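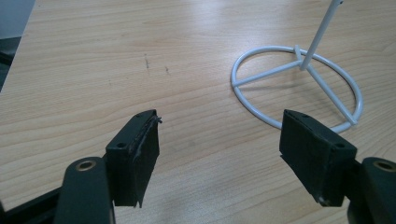
Slide 1. Pale tabletop, long wavy grain, two small dark marks.

Reading Wood With Your Fingertips: notes for the Clilstead evening talk
Dalia Younis, May
Last updated: May, after the run-through

Leave slide 1 up while people find seats. Don't start until the tea queue has gone down.

OPENING (5 mins)

Hello, thank you for coming, lovely to see so many of you! I've been mending and refinishing old furniture for long enough that my kitchen has no chairs in it that match, and tonight I want to talk about grain. What it is, why it looks the way it does, and how knowing a bit about it makes you far braver with a scraper.

Ask: who has a table at home they're slightly afraid of? Hands up. (At the run-through it was nearly everyone. If it's nobody, tell the Skimia sideboard story early.)

WHAT GRAIN IS (10 mins)

A tree puts on a layer of new wood every year, just under the bark. In a place with proper seasons, the spring growth is quick and usually paler, and the summer growth is slower and darker. Cut straight across the trunk and you get rings. Cut along it and those same rings turn into lines.

Use the rolled-up newspaper here. Slice it across, show the spiral. Slice it lengthways, show the stripes. Then cut it at a slant so they see the arches. Have the bread knife ready, the scissors were hopeless.

Point to make: the pattern on your table is there right through the board. You can sand it and it will still be there, a little changed, like turning a page in a flick book. I love this. Every time I plane a board I'm the first person ever to see that bit of it.

Back to slide 1 for a moment. Gently wavy lines, running left to right, tan and honey on a paler ground. Run a hand along lines like those on a real board and then across them, and your fingers will often tell you which is which with your eyes shut. Pass round the offcuts now. Eyes closed, please, no cheating!

WHICH WAY TO WORK (10 mins)

Always with the grain, if you can find it. Think of stroking a cat. Sand across and you leave scratches that hide until the stain goes on and then shout at you.

Scraper demo on the ash board. Hold it with both thumbs behind, bend it slightly, push. Good shavings come off like tissue. If you're getting dust, the edge has gone.

Mention that wavy grain can rise and dip, so a plane that was behaving beautifully suddenly digs in. Turn the board round and try from the other end. If that's no good either, go back to the scraper.

THE SKIMIA SIDEBOARD (5 mins)

Skimia was the name of the house, not the maker. The sideboard had 70 years of polish on it and was nearly black. The owner wanted it painted. I begged for one afternoon. Cleaned a patch the size of a saucer inside the left door with white spirit and a soft rag, and up came the most glorious rippled walnut. She rang her sister on the spot.

Don't do the sister's voice this time.

MARKS AND SCUFFS (10 mins)

People worry terribly about marks. Start with the mildest thing in the cupboard: a barely damp cloth, then a dry one. A pencil smudge will often lift with a clean white rubber, used lightly. A scuff that sits on top of the finish may come away with a dab of wax on a rag. A scratch you can feel with a fingernail has gone in, and that's a different job.

Test somewhere hidden first. Underneath a leaf, back of a leg.

And do leave some of them alone. My own table came from the Kwon workshop when it closed, and it has a row of dents from somebody's hammer. I wouldn't swap them for anything.

SHEEN (if time, otherwise skip)

Get down low and look across the top towards a window. The reflection shows you ripples and dull patches that you'd never spot from above. Leltex torch for this, check the batteries!

QUESTIONS

Likely ones:
Can I use olive oil? No, it stays sticky and can go off.
How fine should I sand? Depends on the finish, but don't jump straight from coarse to very fine.
Is mine veneer? Look at the edge and see if the lines carry on over it.

Offcuts are free to take home. Collect the scrapers back in before anyone leaves, and bring the newspaper bits home for the compost.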